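Print | E-mail

Week 8 notes: automation at work, who does what now

Rimham case, packing hall. 190 staff before, 161 after. No layoffs, people left and weren't replaced. Ask who picks up thier tasks.

- lifting: less
- waiting on the machine: more
- breaks now set by line speed (union objected, see reading)

Job titles same, pay same, work diferent. Why?
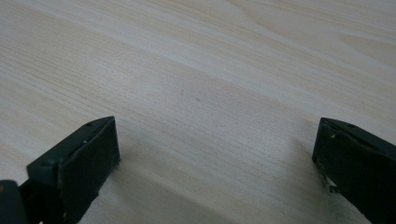

Bayu Nugroho

Gripper open over a bare tabletop. For May: one page, who teaches it the job, and are they paid for that?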